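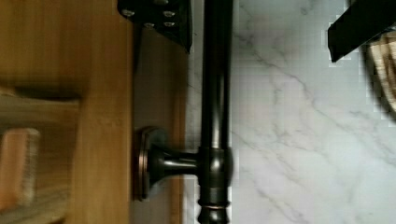 Handout 2: Pulling a bar handle
Come at the bar from above with one finger on each side. I close at 10 percent, then nudge the wrist if the bar isn't centered (mine never is!). 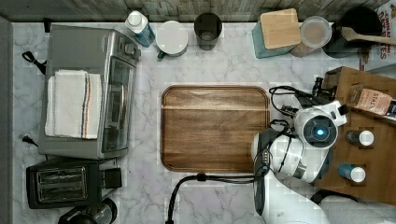

Setting up the counter
Keep the cutting board in the middle and push the rest to the edges. Watch the long cable! My arm runs on Wernadix, and I save a home pose before anything else. 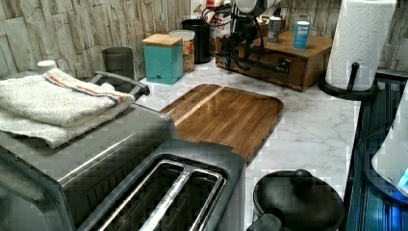
Then I run the reach 25 times, slowly, and write down every miss.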